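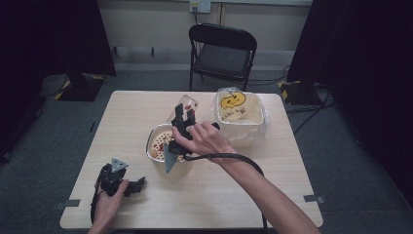
Attachment 1 – white square container with the plastic wrap over it, next to the metal bowl and the clear cup

Ticket 131
Product: Urura square container, white
Also mentioned: Soklow clear wrap
Opened by: Bianca Radu
Opened: November 16, 2019
Status: Closed

Subject: Wrap won't hold on the square container, and old writing won't come off

Message from Bianca Radu

Hello to all of you at Kamolrat Home! I have two questions about the same container and I hope it's all right to put them together.

I bought the white Urura square container from your shop in September and I really do like it. It's a good size for the snack table, it wipes out easily, and my niece has already put a yellow smiley-face sticker on the inside of the back wall, so it isn't going anywhere. The lid did go somewhere, I'm afraid (we moved in October and I have looked in every box twice), so I've been covering it with the Soklow clear wrap I got in the same order. My trouble is that the wrap just sits there. You can see in my picture how loose and crinkled it is. I smooth it down, I turn my back to fill the bowl, and it has lifted at the corners again. The same roll holds beautifully on my round metal bowl, and I can't work out what I'm doing wrong with the square one.

The second thing is the writing. I labeled the container in marker, on the white part under the sticker, and when I washed it most of the label went and some of it didn't. There are faint marks left and I'd like to write something new there without it looking like two labels arguing. I have tried dish soap and a sponge, and then more dish soap.

Thank you for reading all this!
Bianca

Reply from Kamolrat Home support

Hi Bianca,

Thank you for such a thorough note, and congratulations on the move, even if it cost you a lid. Both questions are welcome on one ticket.

Wrap first. Clear wrap likes a smooth, dry, cool rim, and it likes to be pulled tight. Round bowls are forgiving, as the pull is the same all the way around. Square corners bunch the wrap up and let air in underneath. Would you try this for us?

1. Wash the rim with hot water and a little dish soap, including the outside edge just below it. Dry it completely with a cloth that hasn't been near butter.
2. Tear off a fresh sheet, long enough to hang well down all the sides. A sheet that has been crumpled once won't grip well again.
3. Lay it over and press down two opposite sides first, pulling gently between them. Then do the other two.
4. Fold each corner flat against the side, the way you'd wrap a present, and press it with your thumb.

For the marker, could you tell us whether it was permanent or the dry-erase kind? And is the writing anywhere near the sticker? We'd hate to recommend something that takes the smile off.

Message from Bianca Radu

It was permanent marker. I went and found it in the drawer, and it says so in large letters. The marks are below the smiley, and I would like him to stay exactly as he is or I will hear about it.

I did the wrap your way this morning. Much better along the sides! Three of the corners stayed down and one came up after 11 minutes – I was timing eggs, so I happen to know. I think I may have been cheating on the length of the sheet. I do hate to waste it.

Reply from Kamolrat Home support

Three corners is progress. Please be a bit more generous with the next sheet and give the stubborn corner a second wipe, as a film of oil often hides right there.

For permanent marker on the white surface, put a little plain rubbing alcohol on a cotton swab and test it first on the underside. If the surface looks the same afterward, work on the marks in small circles, starting with the one farthest from the sticker. Change swabs as they pick up color, and keep the alcohol away from the sticker's edge. When you've finished, wash the container with soap, rinse it well and let it dry before any food goes in. For your next label we'd suggest a strip of masking tape on the outside.

A replacement lid is also available. It's part 90 in the Stirkier spare parts list, and we can add it to your next order if you'd like.

Message from Bianca Radu

Well, I'm delighted. A longer sheet did it, and all the corners were still down when I cleared up after lunch. The writing is nearly gone; there's one little stroke left that only I would notice, and I've stopped fussing with it. The sticker is untouched.

Yes please to the lid. I'll keep using the wrap until it gets here.

Closing note

Wrap: solved with clean rim, longer sheet, folded corners. Marker: mostly removed, customer satisfied. Lid, part 90, added to next order. Ticket closed at customer's request.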